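Grovville Hospitality Supply Fair: Notes From a Day on the Floor

I went to the supply fair in Grovville on Thursday for the second year running. We run a small inn and had three things to look for: bed linen, a better way of handling breakfast orders, and a replacement for the dryer that has been squeaking since spring. These notes are mainly for other small operators who are wondering if the drive is worth it.

Getting in

Doors opened at 9 a.m. and the line was already down the steps by then. Register online if you go. The walk-up desk had two people working it and the pre-registered line moved three times as fast. Parking is free behind the hall but it fills up early, and after that you are on the street with a two-hour limit. I had to leave a seminar to move the car.

The hall is one long room with an annex off the back. Linen and furniture were in the main room, kitchen equipment along the east wall, and software and payment people in the annex, where the air conditioning was not keeping up. There was a printed floor plan, but a few booths had moved after it was printed. Ask at the desk by the door, where they had a corrected copy taped to the counter.

Linen

Costigan had the largest linen stand and I spent most of the morning there. They sell to big hotels but will now take small orders, with a minimum of 200 pieces. Pieces can be mixed, so sheets, pillowcases and duvet covers all count toward the number. Last year the minimum was 1000 and we couldn't get near it.

I asked about pilling, which was our trouble with the last supplier. They had samples on the table that had been through 300 industrial washes, next to new ones from the same line. The percale held up well. The sateen looked tired, and the man at the stand said as much himself when I asked. The colors had faded somewhat in both. He suggested sticking with white for anything that gets washed every day and keeping color for top layers.

Delivery is quoted at six weeks. They will sew in a room label at no charge, in case you sort linen by bed size and are sick of unfolding a sheet to find out what it is. We are.

Two smaller mills were across the aisle. One sold only towels and had a very good bath mat at a fair price. The other would not give prices on the floor and wanted to send a rep out to us. I took the card but I doubt I'll call.

Laundry equipment

Mavel was showing dryers and a flatwork ironer. The ironer is too large for us, but I watched it run for a while. The dryer I liked was the smallest in their range, with a lint screen that pulls out from the front. Ours comes out of the side, and the machine has to be shifted every time.

Their salesman was straightforward about service. They have technicians in the city and not much beyond it. For a place like ours, a call-out could take two or three days. He said most of their rural customers keep a spare belt and a spare igniter on the shelf and do those jobs themselves. I would want to see that done once before I agreed to it. The machine was also 240-volt, so check your wiring before you fall in love with one.

There was a secondhand dealer at the end of the same row with reconditioned washers and dryers. Prices were less than half of new, with a 90-day warranty. I was told the stock changes weekly, so there is no point in listing what they had.

Lunch

The food line was long at noon and short at 11:30. Sandwiches were fine. Coffee was free all day from a roaster who was there to sell to breakfast rooms, and it was better than what was being sold at the counter. I ended up taking a price list from them too.

There are not enough places to sit. People were eating on the loading dock steps, and I got talking there with a couple who run a motel farther north. They had given up on daily room cleaning for stays of three nights or less unless the guest asks for it. They offer fresh towels at the desk and say there have been few complaints. We tried the same thing two winters ago and had several, so I think it depends on who your guests are and what they are paying.

The seminars

I went to two. The first was on online reviews and I left early to see to the car. What I heard was mostly advice to answer every review within a day and keep the answers short.

The second was better. It was on what guests want in the room, and the speaker worked from a survey of 221 guests at small properties. Good pillows came first and it was not close. After that came outlets near the bed, a quiet room and a place to open a suitcase. Welcome baskets were well down the list, though people who got something to eat on a late arrival remembered it. Her advice was to skip the basket and ribbon and put the money into things people will open that night.

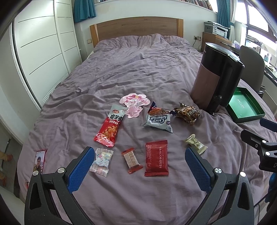 She also talked about lighting. Her point was that most rooms have one light too bright to relax under and one too dim to read by, and that a decent reading lamp on each side of the bed costs less than one night's rate. I went home and sat in four of our rooms with a book. She is right about two of them.

Questions at the end ran long. Somebody wanted to know about charging for early check-in and it turned into a general argument about fees. The speaker stayed out of it.

Software

The annex had six or seven booking systems and I can't say I could tell them all apart. Brinari was the one I sat down with. It handles reservations and has a breakfast screen where guests pick what they want the night before, and the kitchen gets a printed list at a time you set. That is the part we need. At present we use paper cards hung on the door, and at least one goes missing most mornings.

The demonstration worked without trouble. My reservations are about the monthly fee, which is set per room and includes rooms you close for the season, and about the contract, which runs a full year. I asked if they would do a shorter trial in the off-season and they said they would look into it. The breakfast screen cannot be bought on its own.

If you are shopping for one of these, bring a list of the things that go wrong in your own week and ask them to show you each one. I asked how to move a guest from one room to another in the middle of a stay, and two of the other companies had to go and get somebody.

What I would do differently

Wear other shoes. The floor is bare concrete.

Go to the annex first, before it gets hot and before the salespeople get tired of giving the same talk. Linen can wait until the afternoon, when the stands were quiet and you could handle the samples without reaching around people.

Bring measurements. I had our mattress depths written down but not the pillow sizes, and had to phone the desk to have somebody go up with a tape.

Show prices are good for 30 days at most of the stands I asked. We will probably place a linen order with Costigan before that runs out, percale in white, with one set of colored covers to try in the back rooms. The dryer is still undecided. I have a call in to our electrician, and in the meantime it is still squeaking.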